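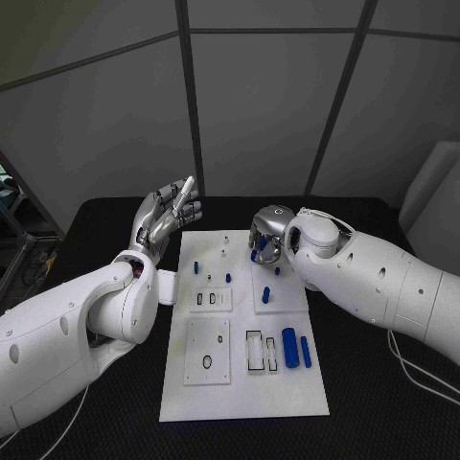 Two arms, one board, a handful of blue pegs. The Plerkora bench kit at work.

The demo starts at 8 a.m. and I'm already behind. Coffee, badge, a long corridor, then the hall at Zaltadthorpe where Cakby, the integrator, has been trying out the Plerkora for customers since September.

What you get for the money: two white arms on a fixed torso, a pair of five-figure-sum hands (so I'm told, the price list is "on request"), a task board, and 25 hours of setup and training time from a Cakby engineer. Extra plates for the board cost more. Of course they do.

I had one long morning with it. Notes, more or less in order.

The board first. Pegs, cylinders, slots, holes. Looks like a toddler's toy and that is sort of the point - small parts into tight places is the job most small factories still do by hand. Sabina Mridha runs an assembly shop with 32 people and came to watch. "My folks do this all day. Their wrists hate it," she says. She wanted to know about changeover. Teaching a new part took the Cakby crew 6 minutes by the clock on my phone. A second part took a good deal longer, and nobody seemed bothered.

Software is fine. Menus are clear, big buttons, a few odd translations. You lead the arm through the move, tag the spots that matter, save. Save often. I lost one routine by backing out of a screen too fast and had to start agian.

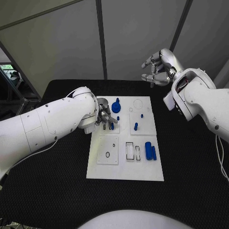 Left hand low over a small peg, right hand waiting its turn.

The hands are what you pay for. Silver fingers, real knuckles, a thumb that does useful work. Miklós Lakatos sells a rival kit with plain two-jaw grippers, from Mavromatis, and he isn't shy about it. "Fingers are more to go wrong," he told me by phone. Fair. Cakby's own service sheet lists 156 spare parts for the pair, and Evangelia Kalogeropoulos, the service lead, admits the fingertips wear faster than she'd like. Swaps are covered in year one. After that, ask before you sign.

Gripes. Cables - too many, and they hang where a sleeve could catch. Emergency stop is a good reach away from where I was told to stand. Manual is a PDF, and the chapter on calibration reads like two people wrote it in seperate rooms.

Speed? Slow. Slower than Sabina's people by a wide margin, and Evangelia says so up front. She pitches it for night runs and for parts that come in short batches.

Would I buy? For one product made by the million, no, get a fixed machine. For a shop that switches parts every week, I'd rent first. Cakby does a three-month rental, training included, and half the fee comes off the price if you keep it. Sabina took the rental form. She was still reading it when I left for my train.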